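Who Writes the Exceptions?

By Inese Org
Thursday, September 15, 2022

The Nastdale packing hall put 2 two-armed cells into service in August. Management at Vullero measures the change in throughput. The figure is real, and I have no quarrel with it. My objection is to what the figure leaves out, namely the work the operators now do that appears in no job description.

Under the old arrangement, an operator at Nastdale handled 367 orders in a shift. A dented carton was turned, a crooked label was straightened, and neither act was recorded. Under the new one, the cell handles the regular orders and stops on the irregular ones. The operator clears the stop, selects a cause code in the Emis terminal and restarts. The code list has 428 entries. Training on it took one afternoon.

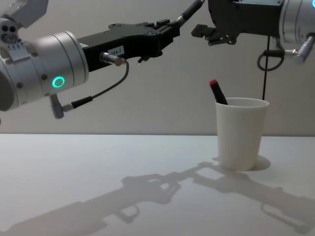
Job grading at Vullero still rests on physical load and pace. Both have dropped for cell operators, so on paper the post is worth less. The scheme has no line for judgment. Consider what a person must settle before two arms can share a table. A marker standing in a paper cup leans to one side, and part of it is hidden below the rim. Someone decides which arm approaches, whether the cup is to be held, and what counts as a failed pick. At Nastdale those decisions come from the people who used to do the packing by hand, usually over the phone to Baert, the integrator, and they are unpaid as such.

A second effect is on attention. Packing was tiring but continuous. Supervising a cell means long waiting with short demands, and the stops arrive in clusters. Operators I spoke with rated the new shift easier on the back and harder to get through. Shift length and break times have stayed as they were.

Three corrections would cost little. Grade the post on fault handling as well as load. Log time spent advising the integrator and pay it at the technician rate. Let operators propose and retire cause codes, with a written reply to each proposal. The present list was drawn up before the cells ran a single live order, and around 100 of its entries have never been used.

The grading scheme comes up for review this winter. Operators should be in the room when it does.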